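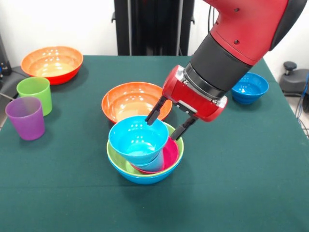

Selthorpe Community Kitchen – progress report, May

Hello again, and thank you for being so patient with this one, I know it was due before the holidays. The short version is that the tableware side of the grant is nearly done, the cupboards are half done and the money is holding up better than I feared.

Tableware first, as that was the biggest line in the budget. We said in our application that the old mismatched china had to go, and go it has (the decent pieces went to the Birkby hall, who were glad of them). In its place we now have the coloured bowls, and I can't tell you what a difference they make to the room. We went for proper bright ones – blue, pink, orange, and my own favourite, the big one that's blue on the outside and lime green on the inside. They nest, too, which was the main thing I asked for. The pink sits inside the big blue and green one and the light blue goes on top of that, so a set takes up hardly more shelf than one large bowl. The light blue does like to sit at a bit of a tilt if you drop it in carelessly, so we're asking people to put stacks away low down and not on the top shelf.

We ordered from Pravora in the end. Their first quote was over what we'd set aside, but they took a fair bit off for a bulk order and threw in delivery. So far we have spent around £900 of the tableware money, and that includes the serving spoons and the cloths. The cloths are the dark green ones and I'm very pleased with them! I had wanted cream, was talked out of it, and two curry lunches later I can see why.

The Wednesday-style lunch you funded has settled into its rhythm now, doors at noon and washing up finished by half past two if everybody pitches in. The children's cooking table has been the real success. We give each child a colour at the start and that is their bowl for the session, which has put a stop to nearly all the squabbling over who had whose flour. We had 8 children at the first one and had to borrow chairs for the next.

Now the less good news. The cupboards are behind. The Sumampouw units arrived with 2 doors hung on the wrong side, and we sent those back and are still waiting. Until they come the bowls are living in crates under the serving hatch, which works but means a lot of bending, and one of our regular helpers has a bad back. I've chased twice and been promised a date, and I'll drop you a line when I actually see a van.

I'd also like to ask about moving a little money across. There should be some left in the tableware line once the last invoice is in, and we could really do with lids. At the moment anything left over gets a plate balanced on it in the fridge, and you can imagine how that goes. If you're happy for us to use the underspend that way, a quick email would be enough for our records.

Still to do before the next report:

Fit the last cupboard doors and empty the crates
Label the shelves by size
Buy 10 more small bowls for the children's table, any colour but orange as we're well off for those
Send you the receipts, which are in a folder and in order this time

Do come for lunch if you're passing. It's soup most weeks and there's always enough.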